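Robot-assisted suturing in the operating room

Last updated: October 3, 2022
16 shares | 30 comments

Robot-assisted suturing is the closing of tissue with needle and thread held by motor-driven instruments. A surgeon controls the instruments from a console. The term is also used for systems in which single steps, such as needle placement or thread tensioning, are carried out under software control. This article deals mainly with the effects on operating room staff.

Equipment

A typical installation has a console, a patient-side cart and a video tower. Needle drivers have two short jaws, at least one of them usually textured to keep the needle from turning. Most systems give the surgeon little or no sense of touch, and thread tension is judged by eye from the way the tissue and the strand behave on the screen. Broken thread and crushed strands are known faults of early practice.

Changes in staff roles

In open surgery the surgeon and first assistant stand across from each other and share the knot tying. With a console the surgeon sits away from the table. The assistant stays at the patient's side, exchanges instruments, passes needles in and out, and cuts thread on request. Sutter and Kaufmann, in a study of 100 procedures at the Kļaviņa clinic, found that spoken requests replaced most hand signals and that assistants asked for repeats more often when the console fan was running. The clinic later fitted headsets.

Scrub nurses take on draping of the arms, docking and the tracking of instrument lives. Sterile processing staff are affected as well. Jointed instruments have narrow channels that must be flushed before washing, and the Kļaviņa department added a second sink and moved one technician from the night shift to the day shift.

Training

Surgeons and assistants usually begin on bench models and simulators. The Ziser curriculum, drawn up by Grethe Bisgaard, requires 30 hours at the console before supervised work, with separate sessions for assistants. An earlier version had no assistant track. Time away from the table has raised concern about the loss of open suturing skill among trainees, and some departments keep a fixed share of open cases for them.

Physical load

Neck and shoulder complaints are reported less often by console surgeons than by those working with hand-held laparoscopic tools. The load on bedside assistants has received less study. Tamura described reaching between the arms as the main source of strain.
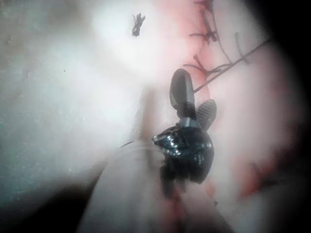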